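Laundry Room Gallery: Gorley Street

We finally have a laundry room we like spending time in! For years the machine lived in a corner of the kitchen at our old place in Didton, and every wash meant dragging baskets past the stove. The new room is small (90 inches on the long wall, 65 on the short one) but it has a door, a window and a proper drain, and I have been taking pictures of it like it's a new puppy.

Most of this page is about the washer, the part I use every day and the part people keep asking about. I picked it for the front loading, so I could have a counter over the top, and then fell for the looks. White casing, a curved black panel sweeping across the front, and a pull with a shiny silver rim set into it. I love that handle. You can grab it with one finger while holding a pile of towels against your chin.

Click any picture for the big version. More are coming when the shelves go up.

1. Door open, something dark still in the drum

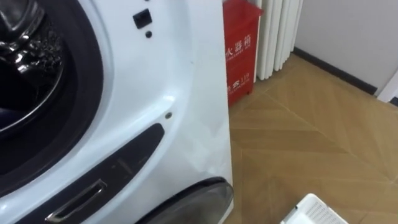

Leave the door open between loads, Dursun wrote in the comments, and wipe the fold of the rubber with an old T-shirt while you're down there, all the way around and especially at the bottom where the lint collects. It takes a minute and the towels stop smelling like a pond.

I do this now after the last load of the day, and what a difference! The gasket is thick and black, so you don't notice the gray fuzz until you run a finger inside it. So far I have found two hair ties, a guitar pick and a very clean grocery receipt.

The drum is my favorite bit to look at, all polished metal with raised bumps and little holes that catch the light. I check it with a flashlight before every white load, after one stray navy sock turned a whole set of pillowcases the color of skim milk.

Still to come on this page: the Tristeck shelf brackets (10 of them, and I only needed eight), the fold-down drying rack, and the counter, which is getting one more coat of oil before it has its portrait taken.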